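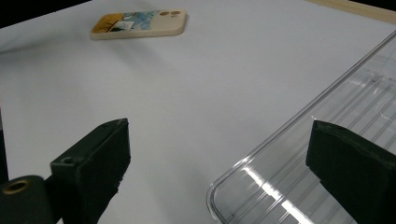
The replies to my first post said to pick a TPU case and stop worrying, but that skips the part I was asking about, so I am putting it up again as its own question.

Printed phone cases: which print method lasts, and can yellowing be slowed?

I have been through two printed cases from different sellers. On the first, bought from Lelutex, the artwork wore off along the edges where the thumb sits. On the second, a Trivham, the print is still sound but the clear sidewall went the colour of weak tea by January. I carry the phone in a front pocket and it lives on the dash of a ute for part of the day. I would like artwork on the back, a coloured rim if possible, and at least 20 months out of it. Both listings said only "high quality print". What should I be asking the seller?

Asked in: Accessories and repairs
3 answers, sorted by votes

Answer 1 (accepted)

There are three common constructions and listings mix up the names.

Surface UV print. Ink is laid directly on the finished case and cured under a lamp. Detail is good, and you can usually feel the ink edge with a fingernail. Wear begins at corners and wherever fingers rest. A clear topcoat helps but adds thickness and can chip.

Sublimation. Dye is transferred under heat into a coated panel, often metal or a coated plastic. No ink edge can be felt. It scratches only if the coating scratches. Colours shift under long sun exposure, reds and yellows first in my experience. Dark backgrounds hide this better.

In-mould or laminated print. The artwork is on the underside of a clear film and the film is bonded to the case body. Abrasion has to get through the film before it reaches the colour. Failure is usually delamination starting at the camera cutout, where the film has been trimmed.

For pocket carry, ask for the third. Ask in these words: is the ink on top of the film or underneath it? A seller who can't answer is reselling someone else's blanks.

On yellowing: clear TPU discolours with UV and heat. Skin oil and some hand creams stain it as well, but that part is on the surface and partly washes off. The bulk change does not. An opaque pigmented rim ages the same way underneath but you will not see it nearly as early. Cream or beige hides it best, bright white worst. A hard polycarbonate shell yellows more slowly but cracks at the corners in a drop.

Get it off the dash. Nothing else you do will make as much difference.

Comments on this answer

"Ink under the film" was the phrase I needed. The Kondberg shop confirmed theirs is laminated and the rim is pigmented.

Check the hardness as well if they publish it. I had one at 76 Shore A and it stretched at the corners and picked up every bit of lint in the pocket. Something stiffer holds its shape.

Answer 2

Had the same trouble. I clean mine with dish soap and lukewarm water, soft cloth, let it dry properly before it goes back on the phone. Don't use methylated spirits or nail polish remover on a printed one, it took the sky off mine in one wipe. Baking soda paste works on the clear sides but it is an abrasive so keep it away from the picture.

Peroxide in the sun is the other thing people suggest. I tried it on an old clear case. Slightly paler for a while, then back to yellow, and the plastic felt tacky. Would not bother.

Comments on this answer

Seconding no on peroxide. Same tacky result here.

What about a melamine sponge?
Also an abrasive. It will dull a gloss print.

Answer 3

just buy cheap ones and change them over. I paid over $20 for a nice one from Olivares and it lasted no longer than the market stall one

Comments on this answer

Doesn't answer the question about print method. Was the nice one surface printed?
dunno, it had a bird on it

Update from the asker

Ordered a laminated one with a pigmented rim. The film edge around the lens openings is flush, with no lift that I can feel. The phone now goes in the door pocket of the ute, out of direct sun. I will come back to this if the film starts to peel.

Related questions
Does a matte topcoat reduce fading on printed cases?
Removing adhesive residue from a polycarbonate shell
Magnetic mount not holding through a printed case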